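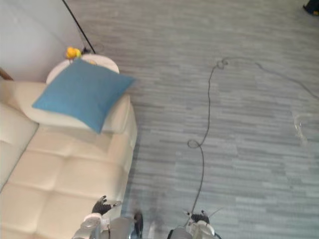

*Photo: Filletti visit records, September*

**September, demonstration at Laltwood**

Arrived at the Laltwood building at 9 a.m. with the Filletti delegation. Reception issued badges and asked that bags be left at the desk. The opening remarks, given on behalf of Saxena, lasted 20 minutes and dealt mainly with funding for the coming year.

The group was then taken to the living room area, where the Reruteo project is carrying out its household work. The two-armed robot was placed at the white tufted sofa, with the blue cushion on the armrest as the item under discussion. The operators explained that soft goods remain difficult, as a cushion changes shape when it is gripped. Visitors were asked to keep off the gray carpet and to mind the cable on the floor.

Questions from the delegation concerned cost, noise and the training of staff. The answer on cost was brief, and a written reply has been requested. I also asked whether the same arms could be used for bed making. The team considers this possible but has not scheduled it.

Lunch was served at 12. The afternoon session on maintenance contracts was shortened, and 2 of the handouts were not available. Copies are to be sent to the Filletti office before the end of the month.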